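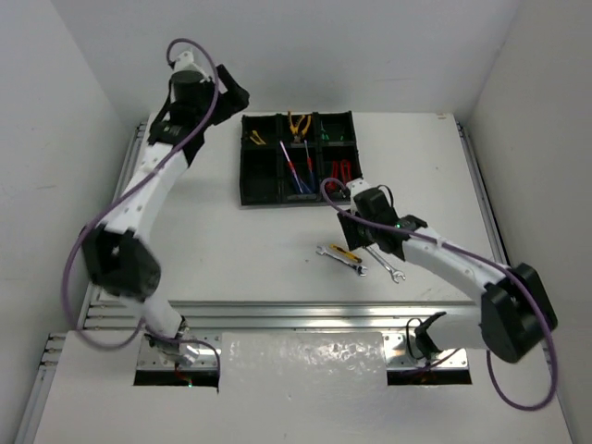

Orkska cell: set-up and care

Notes for the two-arm tool sorting cell. Please read them before you switch on the power. Last revised Sat 27 June by Hashini Sarkar.

Tray and tools

The black tray has six compartments and stays at the back of the platform, near the centre. Pliers, screwdrivers and small tools go in it. Wrenches and the utility knife start on the open surface in front. Close the blade of the knife before you put it down.

Cables

Each arm carries a purple cable in loose loops. Leave them loose. In March we tied the right one too short and it pulled out of its connector when the arm stretched to the far corner. Chaminda Haque made the new one, 50 mm longer — do not swap it with the left.

Grippers

Wipe the jaws with a dry cloth each morning. After 800 cycles check the small white bracket at the top of the left gripper for cracks. Spare brackets are in drawer 9.

Start

Power on the left arm, then the right arm. Run warus_home with speed set to 50. Keep your hands outside the rails until both arms have stopped.

Known problems

Right arm sometimes loses its zero after a hard stop. Run warus_home again; if it happens twice, write to Sunil Pathirana.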